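Thread count should come off the front of bedding labels. It is a poor proxy for how a sheet or cover performs, and the industry has had long enough to replace it.

The figure is meant to give the number of yarns in one square inch of cloth, warp and weft added together. A single-ply percale at 300 is a dense, sound fabric. The trouble starts with plied yarn. A mill that twists 2 thin yarns into one and counts each strand can double the number on the package without changing the weave. The buyer pays more for a heavier cloth that breathes less.

Fiber length, yarn size and finish matter more. Short fibers work loose and pill. A heavy softening finish feels good in the store and washes out. None of this appears on the usual label.

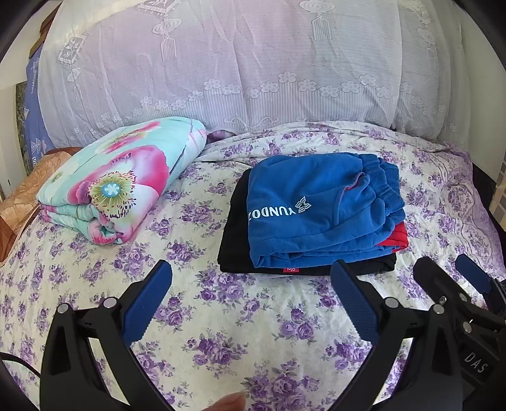

*Rose-print bedspread, lace-patterned bolster cover and folded floral quilt.*

Prints and lace patterns make the case plainer. Thread count says little about an openwork cover, where strength depends on the yarn and on how the openings are held. On a printed cloth, the buyer needs to know whether the color survives washing and light. Both can be tested by standard methods, and mills already run those tests for their trade customers.

I keep a swatch book with washing notes. A Dumska percale labeled 300 kept 98 percent of its length after repeated hot washes. A Sudska sateen with a much higher number pilled along the fold line by May and went to the rag bin.

A useful label would state fiber, ply, weight per square yard, shrinkage and colorfastness. It would fit in the space now given to one large numeral. Retailers say shoppers want a single number to compare. Weight and ply take one line of type, and shoppers read longer lines than that on a bag of flour.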